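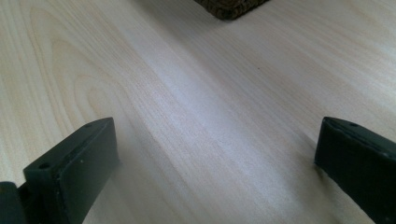 PACHECO, April 12, 2018

Went to the library at lunch to pay a fine and the desk was gone. Two screens where it used to be. You tap, it thinks, you tap again. Fine paid, no human involved, and I walked out annoyed and couldn't say why for a couple of blocks.

Then I could. I used to get book tips at that desk. Teodoro Robles worked it for years and would look at what you were returning and say no, wrong one, read her first book. Half my shelf is his fault. The screen says "Thank you for visiting."

The town paper says checkouts are faster now. Sure. Faster than what? I was never in a hurry at the library. Thats the whole reason I went.

And yes, budgets. I read the budget. $2647 a year for the software, more for repairs, and Robles moved to the back to do "collections support." So he's still in the building! They're still paying him! Just put where I can't ask him anything.

I'm not against machines. I bank on my phone, I buy gas at the pump. But a library that can't tell you what to read is a room with shelves in it. Put a chair out front. Put a person in it, two afternoons a week even. Try it through June and see who stops to talk.

I would. Probaly for too long. Anyway, I have three books due and no idea what to get next.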